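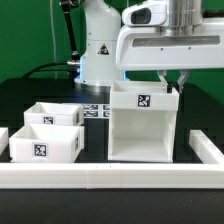 Small trays and the drawers they never reach

Every house has a surface where batteries go to retire. Ours was the hall shelf until Niloufar Daneshvar, who has views, gave us a stack of shallow trays for Christmas. I took the hint by January 2022.

Keep trays shallow. A deep one is a bin with ambitions, and you'll be fishing for the tape measure with a torch.

Plain white shows the dirt. Good. Wipe them when you can no longer pretend.

If you have a box with an open top and a cubby underneath, put daily things up top and dull things below. Spare fuses don't need a view.

One kind of thing per tray. "Miscellaneous" is a kind of thing only to my husband.

Cut a bit of non-slip liner for the bottom, 22 cm does most of mine. Pens will still roll, but with less conviction.

Empty the lot every December. Keys that fit no door can go.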